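Journal > Regional Business Studies > Section 3

3.2 Agency turnover in small pastoral towns

Stock and station agencies in the Tollton district were surveyed in December. Of 198 rural clients, 19 had changed agent after a branch closure. 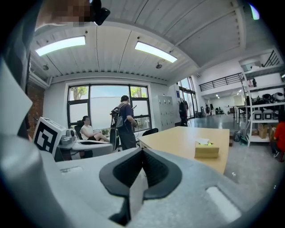
Figure 2. Open-plan workspace with a large paned window.

Wool accounts moved least. Rácz attributes this to long-standing clip records, which are seldom transferred between firms.
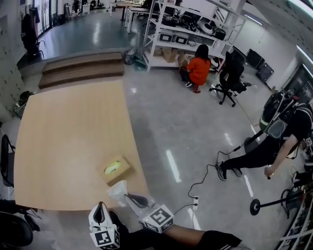 Residential listings showed weaker loyalty, and vendors favoured the lower commission in nine towns.

This site uses cookies.

Contact: Ye-ji Yook | Back to top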